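June
By Jacqueline Renaud

The house rules for simulated grasping, third revision

The third revision of our simulation practice notes is up on the shared drive, where it joins the first and second revisions, both of which are still the top search results. Please read the third one. It is the one without the coffee ring scanned into page two.

For those who joined after the Canley work wrapped up, the notes cover how we set up, run and report simulated pick trials before anything gets near the hardware. They have no legal force whatsoever. The machine safety standards apply to the cell, the fencing and the people walking past it, and a rendered gripper has never pinched anyone's thumb. What the notes govern is the quality of our claims, which has on occasion been a bigger hazard.

The main change is in section four, on surfaces and object finish. Until now we let each team pick its own tabletop, and every team picked flat grey. Everything works on flat grey. Drarnow reported a lovely run of 200 trials on flat grey last winter, then put the same policy over a patterned bench top and watched it make a series of confident attempts on the pattern. So from this revision, at least a third of the trials in any reported batch must use a surface with strong natural pattern, and at least some of those must include dark objects with no texture to speak of. Dark grippers stay dark. You may not recolour the fingers hot pink to help the detector along. (Waltine, I have seen the commit.)

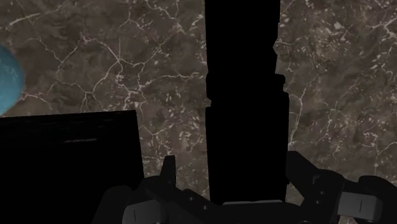 Section four in practice: black objects, veined brown marble, and a charcoal gripper with light grey pads.

People have asked whether the marble is a bit much. Possibly it is. I would point out that customers own countertops, and that they chose them without consulting our segmentation team. White veining gives an edge detector plenty to get excited about, while a plain black object gives it an outline and very little else. If your method relies on surface detail to estimate pose, you'll find out early and cheaply, in a place where the only casualty is your afternoon.

Section five is new and deals with clutter. Objects may now sit partly out of the camera's view, and you are not to nudge them back in for tidiness. We had a long and spirited discussion about this one. The argument against was that a half-visible object makes the ground truth awkward to label. The argument for was that benches are like that. The compromise, drafted by the Trnka group and improved by having its middle four paragraphs removed, is that anything crossing the border gets logged as partial, stays in the batch, and counts against you if you bump it.

Section six concerns numbers, and I'm afraid it's the section I care about. A success rate must be reported with the number of trials behind it, the random seeds used, and the definition of success you settled on before you started. "Before" is doing a lot of labour in that sentence. The minimum batch for an internal report goes up to 1000 trials, and to 3000 for anything a customer will see. If you stop early, say when you stopped and what the rate was doing at the time. A chart whose vertical axis begins at 90 per cent will be returned to its owner with a note.

Failed trials are to be kept in full, including the render, the joint log and the contact forces. I know about the storage bill. I also know that the last time somebody cleared out the failures we spent most of a month recreating them on purpose, which is a humbling way to use a qualified engineer.

A smaller item: rough edges on object meshes. Jagged outlines in a render may come from the geometry, the mask or the renderer settings, and the notes now ask you to record which one you checked. Smoothing the mesh until the problem goes away is allowed only if you save the original and write down what you did. "Cleaned up mesh" is not a description of what you did.

The checklist at the back has shrunk to 37 items. It used to be longer, and I'm told it used to be longer still before I got here. Item 12 asks whether the friction values came from a measurement or a guess. Guesses are permitted, but the box marked "guess" has to be ticked, and so far it's the least popular box on the form.

Comments on the draft are open until the end of the month. Line edits are welcome in the margin. Anything beginning "philosophically speaking" should go in a separate document, and I'll get to it after the Canley archive is sorted.

Contact: Jacqueline Renaud, simulation practice notes | © All rights reserved | Back to top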